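3. Winter clothing and heat use in rented rooms

Iida Riihimäki and Nkrumah Ofori

Figure 1. Navy quilted jacket with stand-up collar, laid out on a narrow bed.

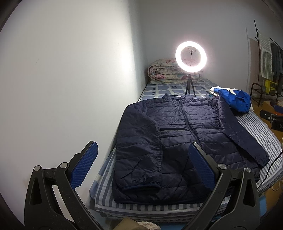 3.1 Survey

We asked tenants in Kulanville and Prendside what they wear indoors once the cold sets in. Forms went out in December, 1306 of them, and 394 came back filled in. Low but usable. Two questions on heating, the rest on clothes: layers, socks, whether a coat stays on past the front door.

Prendside tenants pay for heat inside the rent. Kulanville tenants mostly dont, they feed a meter. So we expected more coats indoors in Kulanville, and that is what the forms say. Padded jackets named most often, then wool sweaters. Blankets came up a lot in the free text, which we had no box for. Should have.

3.2 Limits

Self-reported, one winter only. No room temperatures taken. Age was left off the Prendside form by mistake, so no split by age there. People who are out all day probaly answered less. Night use was asked in Kulanville only, see section 4.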